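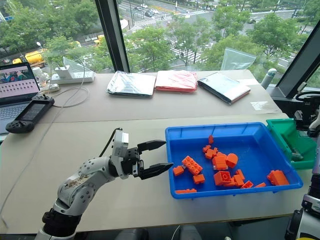 Grarkport – Sunday, June 7, 2026

About Jevine

Jevine lends plastic building blocks to classrooms, after-school programs, libraries and families. We have one shop on Cruickshank Street in Grarkport, with a storeroom behind it and a sorting room upstairs. You borrow a set for a few weeks, bring it back, and take another one if you like.

Blocks are kept by color first and by shape second. An orange set goes into a blue tray, so the pieces are easy to see against the bottom. Large studded bricks, flat plates, small squares and rounded pieces all go in together. We used to separate them further, in little cups, and the children who came in to try a set tipped the cups out before doing anything else. Now the tray is shallow with a raised lip, and a child can spread the pieces with one hand and look.

How we started

Lovely Sebastian taught second grade for several years and bought most of her classroom blocks at yard sales. By the time she left teaching she had enough to fill a garage, and other teachers were already borrowing from it. The first lending list was a school notebook with names down one side and "big box" or "small box" down the other. Some of those boxes are still in use. The notebook is in the shop, under the counter, and people do ask to see it.

Milagros Cruzado joined when the garage was no longer enough. She had run the parts counter at a hardware store and set up the shelving the way she had done it there, with a code on every bin. A was for plates, B for bricks, and so on through the alphabet until she ran out of useful categories. We still use her codes. If a label on your set reads R-B-4, that means red bricks, shelf 4.

What we lend

We keep 121 sets on the active list. They come in three sizes.

Tray sets are small and meant for one or two children at a table. They are usually a single color or two colors.

Table sets are for a group of up to 6. They come in a lidded box with a building board.

Room sets are for a whole class and take up most of a car trunk. Please measure your trunk before you come. We have had people drive home and come back with a different car.

We also have a Romus shelf, named after the street where the garage was. It holds odd pieces that do not belong to any set: hinges, wheels without axles, doors, arches in colors we can't match. Anyone borrowing a set may add a handful from the Romus shelf at no charge. Bring them back or don't.

Borrowing

A new borrower fills out a card with a name, a phone number and an address. Schools put down the school address and the name of the teacher who will have the set. There is a small deposit, returned when the set comes home.

The loan is 4 weeks. You can renew once by phone if no one is waiting for the same set. Room sets can't be renewed in the fall, when every school in the county wants one.

We don't charge for lost pieces. Some get lost in every loan and we have a drawer of spares for that. If half the box is gone, tell us when you return it and we will work something out.

Cleaning and sorting

Every set that comes back is washed before it goes out again. Pieces go into a mesh bag, the bag goes into warm soapy water, and then everything is spread on towels overnight. Printed pieces are wiped by hand with a damp cloth – the prints don't hold up to soaking.

After that comes sorting. We pour a set out on the table, pull anything that is the wrong color, and put it in the bin it belongs to. Stacked pieces are pulled apart unless the set is meant to go out partly built. Cracked bricks and anything with a tooth mark deep enough to leave an edge are thrown away. Faded pieces stay. A child building a wall has never complained to us that the bricks were two shades of orange.

Old blocks that were handed down for years can be brittle. We flex the thin plates before they go in a set, and if one snaps it was going to snap anyway.

For teachers

Lovely is happy to talk through how a set might fit a lesson. The usual requests are for counting and grouping, for measuring (how many bricks long is the desk?), and for sorting by more than one rule at the same time. A tray of one color works well for that last one. With color out of the way, children have to look at size, studs and thickness, and they argue about it a good deal. There is a sheet of starting questions in each table set and room set. The sheets were rewritten in March, so if yours has a green border, it is the old one and you can ask for the new one.

Giving us blocks

We take plastic building blocks in any condition and any amount. They don't need to be clean or sorted. Please take out batteries, crayons, coins and food first. We don't take wooden blocks, magnetic tiles or puzzles. The elementary school on Harbor Road does take wooden blocks for its kindergarten rooms, and you can leave them at the front office.

If you have a large amount, call before you come and park in back by the ramp.

Visiting

The shop is open Tuesday through Saturday, from 10 in the morning until 5. The play table by the front window is for anyone, borrower or not, and there is no time limit unless people are waiting. Strollers can stay inside the door. The sorting room is up a flight of 2 short stairways and is not reachable by wheelchair, but we can bring any set down for you to look at.

Returns made after hours go in the gray cabinet next to the door. Tape the lid.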